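Home / Laundry / Folding shirts: what I'd skip

Every few months a new folding trick goes around, and my sister-in-law sends it to me. I have tried most of them on real shirts, the kind with a stretched collar and one sleeve longer than the other. Here is what survived.

Folding boards
I bought one. It makes a lovely stack for as long as you feel like getting it out, which in my case was 2 weeks. It also assumes all your shirts are the same width. Mine now holds up the short leg of the dryer.

The two-second pinch fold
Yes, it works. No, it doesn't take two seconds, and on anything with buttons the placket ends up crooked. Fine for T-shirts if you enjoy it.

Standing shirts on edge
This one I'll grant, with a limit. It needs a drawer that is nearly full. In a half-empty drawer they slump over by the middle of the week and you're back to digging.

Folding on the bed
Everyone does it and I think it's why so many people believe they can't fold. A mattress gives under your hands, so the creases wander. Use a table. If the top is rough or sticky, cover it with brown paper, pulled tight.

Tape lines
Raimo Koskela wrote in to say he puts tape on his folding table as a guide. I was ready to laugh at this, but a straight line to lay the hem against does help – more than the board did. Dark tape on brown paper is easy to see under a pale shirt. You don't need a full grid, though. One line each way will do for a household pile. Press a loose tail of fabric under before you call it done, or it will catch on the next shirt.
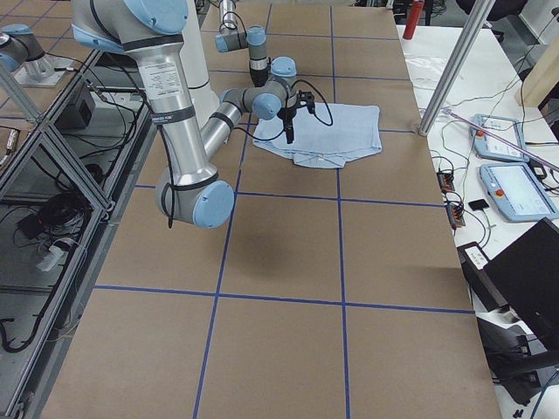

Sprays and "crease relaxers"
Water in a spray bottle. Let the shirt dry before it goes in the drawer. I have yet to see the bottled stuff do better on cotton, and it costs a lot more than the tap.

Next month: fitted sheets, and whether to bother.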